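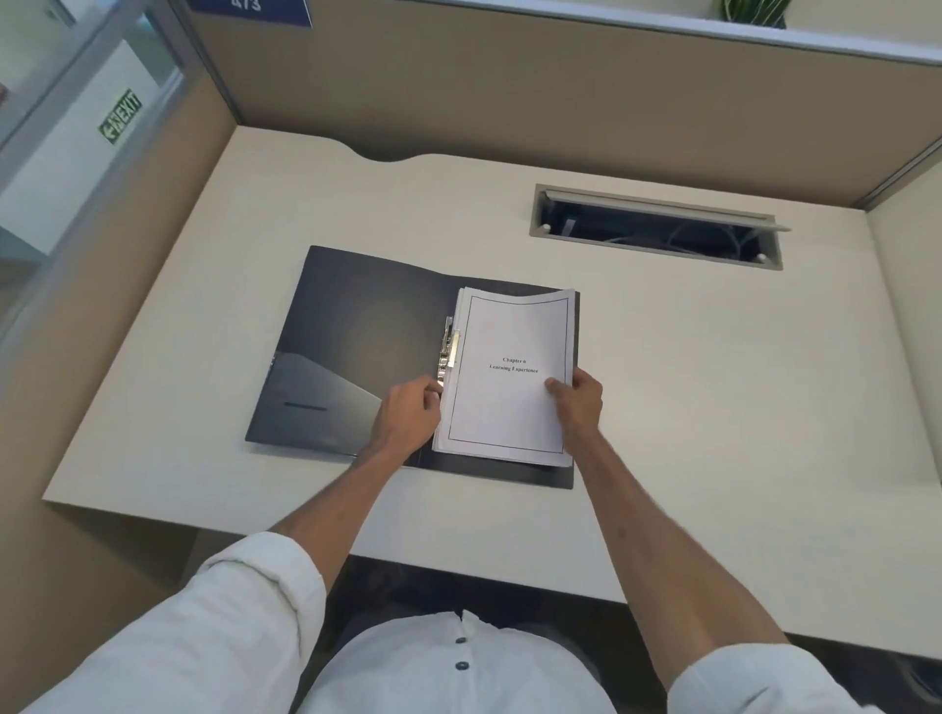 Home late, feet throbbing, and I can't possibly sleep yet, so I'm writing this at the kitchen table with a bowl of cereal. First night of the beginner tango block at the Westden hall! I have been counting down to it since I moved here and I was still nearly too chicken to get out of the car.

I got there at ten to seven and the floor was already busy with people changing their shoes. I wore the suede-soled ones from Guvlow that I bought in the spring and have only ever worn on the rug. They are wonderful. I could turn without my knee complaining, and they don't squeak, unlike the sneakers I used to wear to salsa. (Note for next time: bring the shoe brush. That floor is dusty in the corners.)

We spent the whole first half hour walking. Just walking! Forward across the room, then backward, then forward again with a partner, palms to palms with no embrace at all. I thought I'd be bored and I was completely absorbed. You have to finish arriving on one foot before you go anywhere with the other one, and I have apparently been falling from foot to foot my entire life. When I got it right, maybe one step in six, it felt like the floor was pushing back up at me.

After the break we tried it in a proper embrace and changed partners every song. I'm following for this block, though I'd like to learn to lead too. My first few partners and I bumped knees and said sorry a lot. Then there was a tall man who hardly took any steps at all, he mostly stood there and shifted his weight, and I could feel exactly which foot he wanted me on. I had my eyes closed for most of that song and loved every second of it. The one after that I got stepped on, hard, left little toe. It's purple now. I don't care.

The music! They put on an old orchestra recording with a scratchy violin that comes in late and sweet over the piano, and then a milonga that went so fast half of us stopped and laughed. I want to learn the names of all these bands. I asked at the desk and was told to start with the slow ones and listen while doing the dishes, so tomorrow's dishes are spoken for.

There's a practice session every week after class, 3 dollars on the door if you're enrolled, and I stayed for it even though I'd promised myself I wouldn't. I sat out most of it and watched feet. One couple near the stage did a thing where she swept her foot around his in a slow circle, and I tried it afterward behind the coat rack and almost took down the coats.

The big news is that the Tivon group runs a social dance in August over in Mendoza, with a live trio, and beginners are welcome. The room holds 193 and they say it fills up. It's two hours' drive each way. I said yes before I'd even thought about where I'd stay! I've got a jar with roughly 100 dollars in it that was supposed to be for a new vacuum cleaner. The old vacuum cleaner can carry on for a while.

Things to remember before next week: ribs up, shoulders down, don't guess what's coming. I guess constantly. Every time I got ahead of my partner I could feel myself doing it and did it anyway. Also don't look at the floor, it stays where it is. Also eat something before class, I was starving by eight and thinking about toast during a perfectly nice waltz.

I practiced the cross just now, holding on to the edge of the counter. Left foot slides in front of right, weight all the way onto it, wait. Did it in socks, so quietly that the cat didn't even wake up. It came out clean four times in a row and then I lost it and couldn't find it again, which is bound to be the tiredness. I'm going to try once more after I brush my teeth, and then put some ice on the toe.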